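Comparación de dos pinzas manuales para la recogida de demostraciones con prendas de vestir
Memoria del proyecto de asignatura, Laboratorio de Manipulación
Entregado en abril

1. Objetivo

El encargo consistía en decidir qué pinza manual conviene usar en las demostraciones de doblado de ropa que después se pasan al brazo Illormont del laboratorio. Teníamos disponibles las dos que se prestan a los grupos: la Lostix, de dedos articulados con almohadillas texturadas, y la Cundow, de mordaza paralela con dedos rectos de goma lisa. Las dos llevan cámara propia y graban la apertura de los dedos junto con el vídeo.

La comparación se limita a ropa gruesa. Los grupos de cursos anteriores trabajaron sobre todo con camisetas y paños de cocina, y en sus memorias la elección de pinza apenas influía. Queríamos saber si con una prenda acolchada pasaba lo mismo.

2. Material y montaje

Las grabaciones se hicieron fuera del laboratorio, en un dormitorio, con la prenda extendida sobre la cama. La superficie blanda complica el agarre: al empujar con la pinza hacia abajo, el colchón cede y los dedos entran por debajo de la tela con menos facilidad que sobre una mesa. Decidimos mantenerla porque los ensayos en mesa ya estaban cubiertos por otros grupos.

La prenda principal es un abrigo acolchado con cremallera. Tiene costuras diagonales en el cuerpo y bandas paralelas en las mangas, lo que permite probar agarres en zonas de relieve distinto sin cambiar de prenda. Cada toma empieza con el abrigo boca arriba y las mangas separadas del cuerpo. La sábana estampada se dejó puesta; volveremos sobre ello en el apartado 4.

Para el registro usamos el programa Van den Broek en su configuración por defecto, salvo el límite de duración, que subimos para que no cortara los doblados largos.

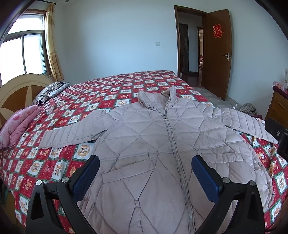
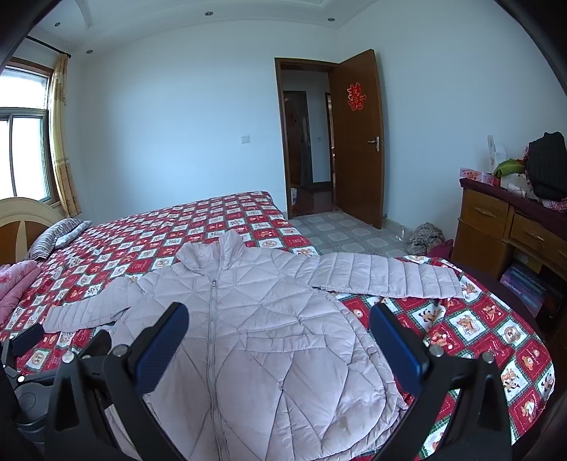 Figuras 1 y 2. Abrigo extendido sobre la cama, con los dedos de almohadilla azul de la pinza en primer plano.

3. Procedimiento

Se definieron tres tareas. La primera es coger el borde de una manga y llevarlo hacia el centro del cuerpo. La segunda es pellizcar el tirador de la cremallera y desplazarlo un tramo corto. La tercera es levantar el bajo y doblarlo hacia el cuello, con una pinza en cada mano.

Grabamos 26 tomas con cada pinza, repartidas entre las tres tareas y alternando el modelo para que el cansancio no perjudicara siempre al mismo. Una toma se da por válida si el agarre se mantiene hasta el final del movimiento y la cámara no pierde de vista el punto de contacto — este segundo criterio descartó más tomas de las que esperábamos. Las repeticiones por error del operador se anotaron aparte y no entran en la comparación.

Antes de cada sesión se hacía la calibración de apertura: pinza cerrada, pinza abierta y otra vez cerrada. Con la Cundow hubo que repetirla a mitad de sesión en dos ocasiones, porque la lectura de cierre no volvía a cero.

4. Resultados

En la tarea de la manga, las dos pinzas se comportan de forma parecida. La Lostix necesita menos fuerza de la mano para sujetar el acolchado, y la textura de las almohadillas ayuda cuando se coge la tela entre dos bandas. La Cundow resbala si se agarra justo encima del relleno, aunque sujeta bien por la costura.

En la cremallera, la Cundow es mejor. Sus dedos rectos cierran en paralelo y el tirador queda plano entre ellos. Con la Lostix el tirador tiende a girar, y el operador acaba corrigiendo con la muñeca, un gesto que el brazo luego reproduce mal.

El doblado del bajo es la tarea que más separa a los dos modelos. La Lostix permite meter un dedo por debajo de la prenda con la pinza inclinada y cerrar sin arrastrar la sábana. Con la Cundow se cogían a menudo las dos telas a la vez, y el fallo no siempre se notaba durante la toma, solo al revisar el vídeo.

En cuanto a la imagen, los dedos de la Lostix tapan una parte mayor de la vista, pero el azul de las almohadillas se distingue bien del abrigo. El estampado de la sábana dio problemas de otro tipo. El filtro de Van den Broek que separa la prenda del fondo marcó como dudosos hasta 2000 fotogramas, casi todos con el borde de la prenda sobre los cuadros. Se revisaron a mano y se conservaron.

5. Limitaciones

Todas las tomas son de los mismos operadores, y los dos teníamos más práctica con la Lostix por las sesiones de introducción. No medimos la fuerza de agarre; lo que se dice sobre ella es la impresión de quien sujetaba la pinza. Tampoco se ha entrenado todavía ninguna política con estos datos, de modo que la comparación se queda en la calidad de las demostraciones.

6. Recomendación y trabajo pendiente

Para doblado de ropa gruesa proponemos usar la Lostix. Si la tarea incluye cremalleras o botones pequeños, conviene la Cundow, con una calibración adicional a mitad de sesión. Mezclar los dos modelos en un mismo conjunto de datos es posible, pero hay que guardar el tipo de pinza en cada toma — en las primeras que grabamos ese campo quedó vacío y hubo que rellenarlo después.

Queda por repetir la tercera tarea con una sábana lisa y por pasar al brazo Illormont las tomas válidas de la manga. Los ficheros y la hoja de anotaciones están en la carpeta del grupo.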